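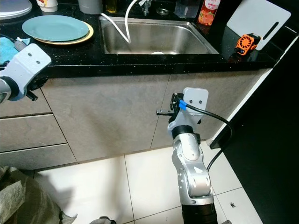

Unit 39 - kitchen corner, sink and lower cabinets.

**Dawber Court, move-out and safety inspection**
Inspector: Ryan Birkett
Second check: Lewis Ogilvie
Month: May

**Kitchen**

- [x] Sink drains freely. Trap dry, no smell.
- [x] Cabinet doors close. One hinge tightened on the spot.
- [ ] GFCI outlet trips on test. Did not trip. Replace before new tenant.
- [x] Floor tile, no loose pieces underfoot. Grout is worn by the door but sound.

**Heat and hot water**

- [x] Boiler pressure in range.
- [ ] Hot water at tap no higher than 120 F. Read 131 F. Turned down, needs a second reading.
- [x] Flue clear, cap in place.

**Alarms**

- [x] Smoke alarm, hallway.
- [ ] Smoke alarm, back bedroom. Chirps with a new battery. Past its date - swap the whole unit.
- [x] Carbon monoxide alarm, tested twice.

**Windows and exits**

- [x] Front door opens from inside without a key.
- [ ] Bedroom window opens fully. Painted shut on the left side. This was on the last report too.
- [x] Stair rail solid.

**Comments**

RB: Outlet and window are the two that hold up the sign-off. The alarm I can do myself, there are spares in the Skavthorpe Road store. Electrician quoted $67 for the outlet, parts included.

LO: Go ahead with the outlet. For the window, try a putty knife before anyone calls the glazier. Unit 41 had the same problem and it came free in a few minutes. Please write the new water reading on this sheet and not on a separate one.

Status: open, three repairs and one retest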